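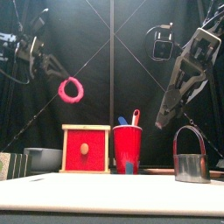 The left arm had been dropping things since the kettle went on, and Kohei Sakai wanted me to know it was my fault.

"You did the fingers," he said.

I did do the fingers! I'd swapped both pads the night before, on my own, with the radio going, and I was rather proud of them. But the pink ring kept coming out crooked, and after the second try Kohei wrote 'LH grip - ask her' in the Mensah book and went off to find biscuits.

Mensah is what we call the cell. Two arms, one table, a black curtain that smells of the van it came in. Moataz Hegazy named it after his landlady in Brenow and then left for a job in Flivcombe, and took with him everything he knew about the left wrist. What he left us was the book. It runs to 189 pages and his handwriting gets worse from page 61, which is exactly where the grippers start.

So I sat on the floor with it. Page 61 said to clean the fingers with the power off and let them sit for 30 minutes. Fine, done that. Page 62 said something about a screw, or possibly a scone.

I rang him.

"Is it the pink one?" he said, before I'd even said hello (he was eating, I could hear it). "It's always the pink one. Loosen the pads, close the fingers on a bit of card, then tighten them. You tightened them open, didn't you?"

I had tightened them open.

"Everyone in Bavville tightens them open," he said, and asked whether the red drawer still stuck. I said it did. He sounded pleased.

I switched the arm off, put the tag on the plug and got the small hex key out of my sock, where I keep it now after what happened in October. The card was the back of a parking ticket. It took me two goes, as the lower screw likes to turn the whole pad round with it, and you have to hold the thing still with your thumbnail.

Kohei came back with custard creams and stood behind me, breathing.

"Same ring?" he asked.

"Same ring," I said, and took the tag off.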